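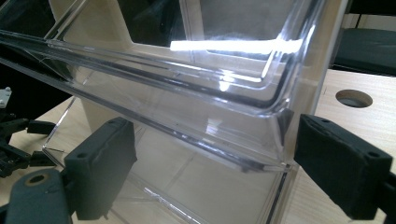
How do you compare two grippers fairly?

Give them the same object, in the same starting spot, with the same person holding them, and write down the result of every single try before you start the next one. Change one thing at a time. If you swap the fingers and the camera on the same afternoon, you've learned very little about either.

Chapter 2
Trying Out Grippers by Hand

I wanted to start this chapter with robot arms, because arms are what everybody signs up for. Then I taught the course at Derndale for a few terms and changed my mind. An arm adds its own trouble - joint limits, slow planning, a controller that stops for reasons it keeps to itself - and my students kept blaming the fingers for things the arm had done. So we'll hold the grippers ourselves for now, one in each hand when the job calls for it, and leave the arm switched off until Chapter 4.

You'll meet two sets of fingers over and over in these pages. I call them the Monari set and the Nindis set, after the two student projects that drew them up. The Monari fingers have a flat, stiff face. The Nindis fingers give a little when you press on them. I had a favorite before we ran a single test (the Nindis, I thought they were lovely!) and I'd like you to notice your own favorite too and write it at the top of your lab sheet.
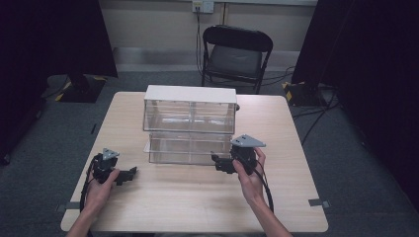

Clear plastic is a mean test object, and I'm very fond of it. You can see straight through it, your eye lands on whatever is behind it, and every edge throws a bright line that may or may not be the edge you want. A wrist camera has the same problem and worse. When Gülizar Bayram ran the first round of our comparison she logged 585 tries on clear containers, and her notes on the misses are better reading than my old lecture. A lot of them say "closed early" or "went for the reflection."

The full set in the back of the book has 1,534 tries in it, cardboard and cloth included. Please don't average them all together. Cardboard forgives almost anything, and it will hide exactly the difference you're looking for.

Now, about working with both hands.

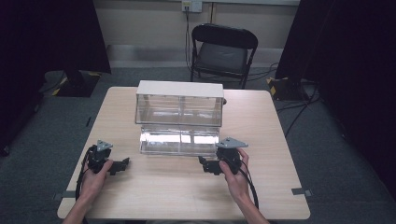
The temptation is to let your stronger hand do all the work while the other one just sort of leans there. I do it myself. Try to bring both grippers in at the same speed and have them touch at the same moment, and if one side gets there first, log it, even when the lift goes fine afterward. Watch your cables as well. A cable that pulls on your wrist will turn the gripper a few degrees and you won't feel it happening.

Before each try, open the fingers all the way and look at what the camera sees. We call this the Avcı check in our lab, after the student who kept insisting on it until the rest of us gave in. You want both fingertips in view and a clean patch of table between them.
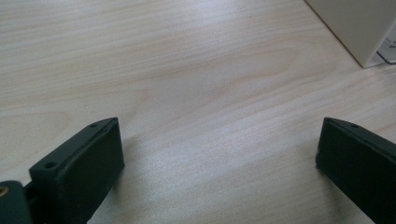
Figure 2.1. Fingers fully open above a bare stretch of tabletop, seen from the gripper's camera.

Once the check looks right, run 30 tries with the first set of fingers, take a break, and run 30 more with the second. Your lab sheet has a column for slips, a column for early closing, and a wide one for anything else. Use the wide one. We'll start Section 2.1 with finger shape, and you'll need your sheet next to you for it.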